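Section 4. Running the simulated rack cell on open day

Open day in March brings 200 visitors through the Onska lab, and the rack demo is the stop they ask about for weeks afterward. Read this section all the way through before your first shift at the station. It assumes you have finished Section 3 and can already start the viewer on your own.

The demo shows a simulated arm working between a tall rack and the low platforms next to it. Everything happens on screen. Visitors get to see how a robot task is planned and tested in software first, and that is the part we love showing off!

4.1 Before the doors open

1. Turn on the workstation and the big wall display. Wait for the desktop to appear on both.
2. Open the Flerner viewer and load the scene called Zaduvum. The first load is slow, so do this early.
3. Check that you can see the whole tabletop, the rack and the arm. If you are looking at a bare wall, press Home to reset the view.
4. Press Reset, then Play. Let the arm go through one full run while you watch.
5. Press Reset again and leave the scene paused.

Note: The clock on the simulated wall is part of the room model. Please don't use it to time your talk - there is a timer in the bottom bar of the viewer.

Note: If the shadows flicker, switch Shadow Quality to Medium. The motion stays the same.

4.2 Giving the demo

Each group gets 9 minutes. Groups of up to 13 fit comfortably in front of the display. Ask taller visitors to stand at the back, and pull the step stool out for small kids.

1. Welcome the group and ask what they think a robot arm is good at. Take two or three answers. Kids usually have the best ones.
2. Point out the rack, the low platforms and the gripper. Move the view slowly while you talk.
3. Press Play. Stay quiet for the first few seconds and let people watch.
4. Press Pause when the gripper is near the top of the rack. This is a great moment for questions, so don't rush it.
5. Orbit the view to look from the other side, and ask someone to tell you which way each joint would have to turn to bring the fingers lower.
6. Press Step to move ahead a little at a time. Let a visitor press the key if they want to.
7. Press Play again and let the run end by itself.
8. Press Reset before the next group walks in.

Caution: Don't drag the arm with the mouse while the scene is playing. The solver will fight you, and the arm may jump to a strange pose. If it happens, press Reset and carry on.

Caution: Keep drinks off the workstation desk. We lost a keyboard last year.

4.3 If something goes wrong

The viewer freezes: wait a moment, then close it from the task bar and load Zaduvum again. Talk about the joints while you wait.

The gripper misses: leave it running! People enjoy a miss as much as a clean run, and it starts a good conversation about why we test in simulation. Write down the run number for Mahfuz Selvanayagam, who looks after the motion scripts.

The display goes black: check the cable behind the left speaker first. If that doesn't help, send a message to Rafsan Gunawardena and move your group to the Sivakumar table, where there is always something to try.

4.4 Views of the cell

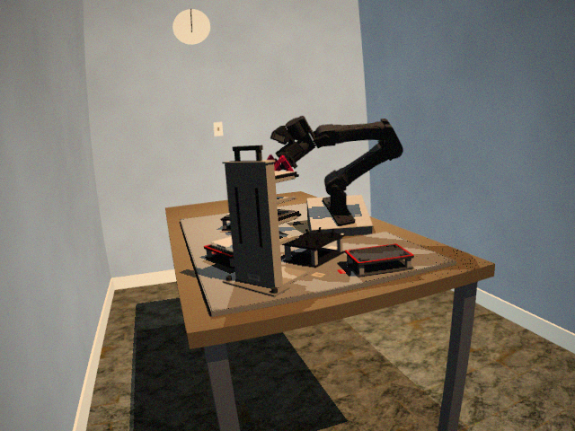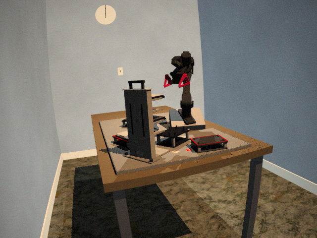
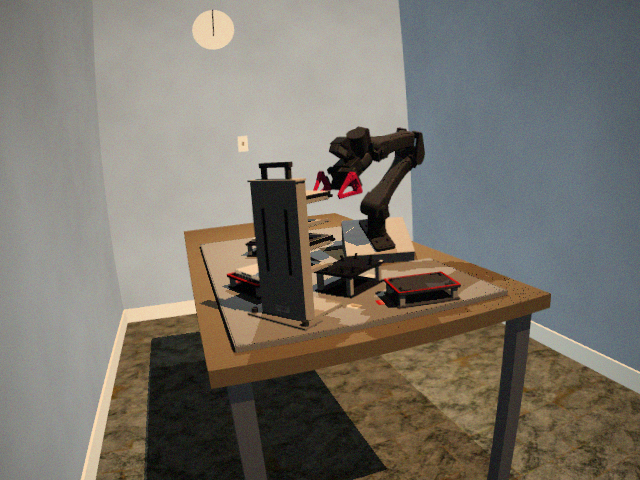
Chathurika Akanda
Demo lead, Onska open day team

The arm reaches over toward the rack in all three views, and any pose like these is a good place to press Pause. For the middle one, try asking how far the open fingers are from the rack's handle. Guesses vary wildly, and you can check them with the Measure tool (press M, then click the two points).

4.5 Closing the station

1. Let the last group finish. Don't start a new run after 4:30 p.m.
2. Save the session log to the shared folder. Last year we ended up with 34 logs, and Tahsin Abeysekara read every one of them, so do add a line about questions you couldn't answer.
3. Close the viewer, then shut down the workstation.
4. Turn off the wall display with the remote and put the remote back in the drawer.
5. Hand your badge to Imtiaz Amarasinghe at the front desk.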